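Keeping cut stems, celery and herbs going - kitchen bench notes

Updated 4 July 2025 by Glória Gouveia, Cairns

Quick one, been meaning to redo this page since May. Same questions keep coming in so I've put it all together. Mostly about why things go floppy and what to do with a jar of water.

Why stems drink

A cut stem keeps pulling water up for days. Water goes off through the leaves, more gets drawn up the tubes behind it. Celery strings are the easy ones to see, that's the tough stuff you get in your teeth. Block the bottom of the tubes and the top wilts, even sitting in a full vase. Slime blocks them. Air blocks them. Squashing them with blunt scissors blocks them too.

So - sharp knife, clean jar, fresh water. That's most of it.

Cutting

Slice on an angle, 3 cm off the bottom. Do it under water if you can be bothered, in the sink or a bowl. Straight into the jar after. Don't leave them lying on the bench while you answer the phone (me, every time).

Woody stems like rosemary or bottlebrush, cut a slit up the end. People used to bash them with a hammer. Don't, it just makes mush and the water stinks by the next morning.

Strip any leaves below the water line. They rot.

Herbs

Parsley, coriander, mint - treat like flowers. Jar, couple of fingers of water, loose bag over the top, fridge door. Basil stays OUT of the fridge, goes black. Bench, no direct sun. Mint will root in the jar if you forget about it, pot it up and you've got free mint forever, whether you want it or not.

Coriander sulks whatever you do. Buy it with the roots on.

Limp celery

Trim the base, stand it in 230 ml of cold water in a tall glass, 30 minutes in the fridge. Comes back crisp unless it's gone hollow or yellow, then it's stock. Works on spring onions and silverbeet too, and on carrots if you lay them flat in a tub with water over the top. Change the water if you're keeping them like that more than a day.

Dyed celery for the kids: food colouring in the water, dark as you can get it, leave overnight. Slice across in the morning and there's the dots. Blue and red show up best, yellow is a waste of time. Leafy inner stalks work faster then the big outer ones.
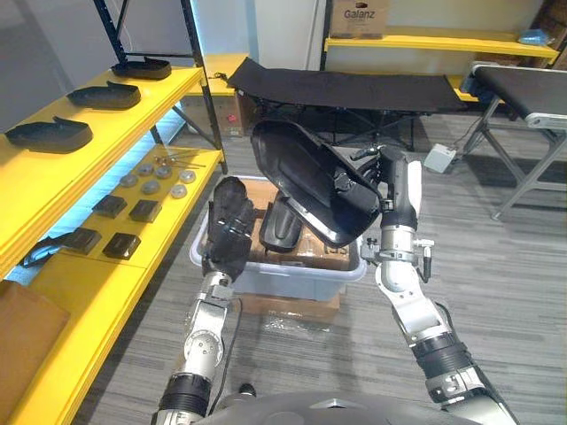
Grey plastic storage bin, on the carpet.

Jars and tubs

Wash vases properly between bunches. Hot water, bit of dish soap, bottle brush. For a cloudy ring, rice and vinegar, swirl it round, rinse. I've got a Gakby brush that does the narrow necks. The Skito one bent.

Big bunches, say a whole branch of something off the neighbours fence, use a bucket first. Deep cool water for 4 hours somewhere shady, then arrange. Makes a huge difference up here in the humid months, hydrangeas especially.

Flower food

Packet stuff is fine. No packet, a teaspoon of sugar and a squeeze of lemon per litre. Change it every second day, no skipping. Copper coins and aspirin I've tried, couldn't see any difference.

Keep the vase away from the fruit bowl, ripe bananas will finish off carnations quick smart.

More on drying herbs over on the Zistness page, under Pantry. Rosemary bit still needs fixing, will get to it.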